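자작 로봇 게시판 > 제작기
제목: 공방 구석에서 로봇팔로 나무 블록 쌓기, 드디어 벽 비슷한 게 나옵니다 (글 깁니다)

작성자: 톱밥반장
조회 1902 | 댓글 9

안녕하세요, 눈팅만 하다가 처음으로 제작기 올려봅니다!

동네 공유 공방에서 작업한 지 꽤 됐는데, 지난 11월부터 퇴근하고 조금씩 만지던 게 이제야 남한테 보여줄 만한 모양이 됐습니다. 프로젝트 이름은 Alton이고요(별 뜻 없습니다, 폴더 만들 때 급하게 지은 이름이 그대로 굳었어요). 목표는 단순합니다. 상판에 흩어진 나무 큐브를 팔이 하나씩 집어서 계단식으로 쌓는 것. 단순하다고 썼는데 쓰면서 좀 웃었습니다 ㅎㅎ 처음 두 달은 블록 하나 제자리에 놓는 것도 안 됐거든요.

구성부터 적자면 프레임은 전부 알루미늄 프로파일입니다. 팔 베이스는 금속판에 볼트로 고정했고, 그 판을 다시 프로파일에 물렸습니다. 처음엔 합판 위에 올렸다가 팔이 뻗을 때마다 바닥이 같이 울어서 포기했어요. 합판 쓰실 분들 말리고 싶습니다. 진짜로요.

상판은 흰 대리석입니다. 공방에 굴러다니던 걸 얻어 왔는데 무게가 있어서 안 흔들리고, 평평하고, 블록이 놓일 때 소리가 아주 좋습니다. 딱! 하고 나요. 이 소리 때문에 밤에 계속 돌리게 됩니다.

제어 쪽은 Jostomley 보드에 연결해서 쓰고, 경로는 제가 짠 스크립트로 돌립니다. 속도는 일부러 느리게 잡았습니다. 빠르게 하면 멋은 있는데 내려놓는 순간에 옆 블록을 밀어버려요. 지금은 놓기 직전에 한 번 멈추고, 그리퍼를 벌린 다음 수직으로만 빠지게 해 놨습니다. 이 순서 하나 바꾸고 나서 성공률이 확 올라갔습니다.

블록은 큰 거랑 작은 거 섞어서 쓰고, 도색은 안 했습니다. 원목 그대로인 밝은 색이라 보기는 예쁜데 이게 또 골치입니다. 밑에 더 쓸게요.

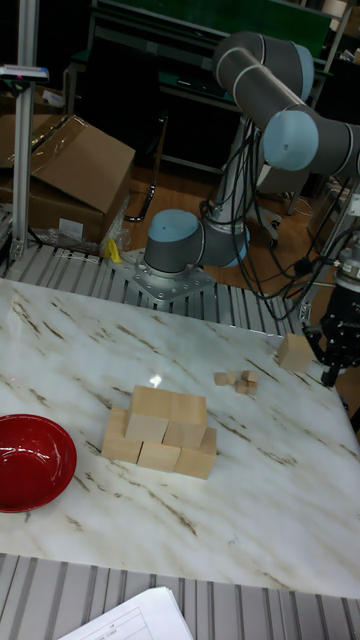
녹말이쑤시개: 축하드려요! 그런데 저는 상판 선택에는 반대입니다. 예전에 비슷한 걸 해봤는데 광택 있는 돌판은 조명이 조금만 세도 카메라가 난리가 나더라고요. 무광 고무 매트 한 장 깔면 끝나는 문제를 왜 안고 가시는지 궁금합니다. 소리가 좋다는 건 인정.

톱밥반장(글쓴이): 아 이거 쓰려던 참이었는데 먼저 짚어주셨네요 ㅎㅎ 맞습니다. 천장 조명이 돌에 비치는 자리가 있어서 거기 근처 블록은 인식이 흔들립니다. 밝은 나무에 흰 돌이라 대비도 약하고요. 매트도 깔아봤는데 이번엔 블록이 밀려야 할 때 안 밀려서 정렬이 틀어졌어요. 저는 살짝 밀어서 맞추는 동작을 쓰거든요.

밤샘납땜: 밀어서 맞추는 거 좋은 방법인데요? 저도 그렇게 합니다. 매트 파랑 돌판 파로 나뉠 것 같은데 저는 돌판입니다. 조명에 기름종이 한 장 붙여보세요. 500원도 안 듭니다.

녹말이쑤시개: 기름종이는 임시방편이고요. 쌓을 때마다 밀어서 맞춘다는 건 집는 위치가 부정확하다는 얘기잖아요. 원점 보정부터 다시 하시는 게 순서라고 봅니다. 밀기는 오차를 숨길 뿐이에요.

톱밥반장(글쓴이): 으음 그건 반만 동의합니다. 보정은 매번 시작할 때 하고 있어요. 그래도 나무 블록 자체가 다 조금씩 다릅니다. 같은 크기라고 샀는데 자로 대보면 모서리마다 다르고, 결 방향 따라 미끄러지는 정도도 달라요. 그걸 전부 측정해서 넣느니 마지막에 톡 밀어주는 쪽이 저한테는 훨씬 재밌고 빨랐습니다. 물론 높이 쌓으려면 말씀하신 대로 해야 할 것 같아요. 지금 목표가 최대 5층인데 거기서 막히면 매트 사러 가겠습니다!

구리선수집가: 케이블 질문이요. 저렇게 늘어뜨려 놓으면 팔 돌 때 안 걸리나요? 저는 한 번 걸려서 커넥터를 통째로 뽑아먹은 뒤로 무조건 체인에 넣습니다.

톱밥반장(글쓴이): 지금 동작 범위에서는 안 걸립니다. 베이스 회전을 소프트웨어로 제한해 놨고요. 그래도 보기 불안한 건 맞아서 다음 작업이 케이블 정리입니다. Prerkton에서 나오는 얇은 케이블 체인 써보신 분 계신가요? 관절 부분이 뻣뻣하다는 말이 있어서 망설이는 중입니다.

구리선수집가: 써봤는데 팔꿈치 쪽은 비추입니다. 거기는 그냥 나선형 튜브로 감고, 고정은 2군데만 하세요. 너무 꽉 묶으면 오히려 선이 꺾입니다. 여유를 좀 남겨놓고 손으로 끝까지 한 바퀴 돌려본 다음에 전원 넣으시고요.

밤샘납땜: 튜브에 한 표. 그리고 글쓴이님 스크립트 공유 계획 있으신가요? 수직으로만 빠지는 부분이 궁금합니다. 저는 빠질 때 그리퍼 손가락이 자꾸 블록을 물고 올라와서 탑이 통째로 기울어요.

톱밥반장(글쓴이): 코드가 지금 사람이 볼 수 있는 상태가 아니라서 ㅠㅠ 주말에 정리해서 자료실에 올리겠습니다. 물고 올라오는 건 저도 겪었는데, 벌리는 명령 뒤에 대기 시간을 조금 주고 나서 없어졌어요. 손가락이 다 벌어지기 전에 팔이 먼저 올라가고 있었더라고요. 그래도 안 되면 손가락 안쪽에 뭘 붙이셨는지 적어주세요. 저는 Aliyu 실리콘 패드를 붙였다가 너무 달라붙어서 뗐고, 얇은 천 테이프로 바꿨습니다.

밤샘납땜: 헉 저 지금 실리콘 패드입니다. 오늘 밤에 떼보고 결과 올릴게요.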